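Rarnow open day, April 21, 2025

The flyer for the Rarnow workshops promised "over 200 makers under one roof" and free parking. I found the parking. The makers were harder to locate, unless you count every person wearing a lanyard, and I drove 145 miles to see them.

The day started with a talk by Huw Penry, who runs the building. He is good company and he speaks fast. Small-batch manufacturing is coming back, he told us, and places like Rarnow will do it. He had a slide with 2,000 on it in very large type. I asked afterward what the number referred to and was told it was parts a month, "at full stretch." When was the last month at full stretch? October, he thought.

Grornetti has the big ground-floor unit and makes lamp fittings. The tour there was a walk past closed cabinets and a price list. A desk lamp is $120, which seems a lot for something I wasn't allowed to switch on. Lallico, next door, had coffee and a video – the coffee was fine.

Upstairs was better. Ní Mhurchú does brackets, spacers and replacement parts for old equipment, and at least there you could get near the work. 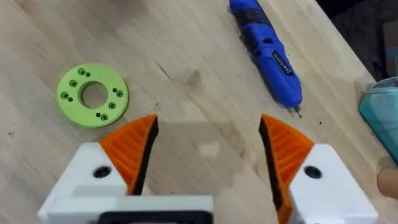
Printed parts have been oversold for years, and I went in ready to be annoyed. My usual complaint is that people show you a dragon or a chess piece and call it industry. I'll admit the stuff on the table looked like somebody meant to bolt it to something. The bright green ring has a big opening through the middle and six sets of screw holes, each a countersunk one with a smaller one next to it, and there was a blue cordless screwdriver lying close by. Whether a ring like that holds up after a year of vibration is another matter. I asked for test results and got an email address.

The printed program had us finishing at four. We were back in the parking lot by twenty past two. I have written to the email address and will add the reply if one comes.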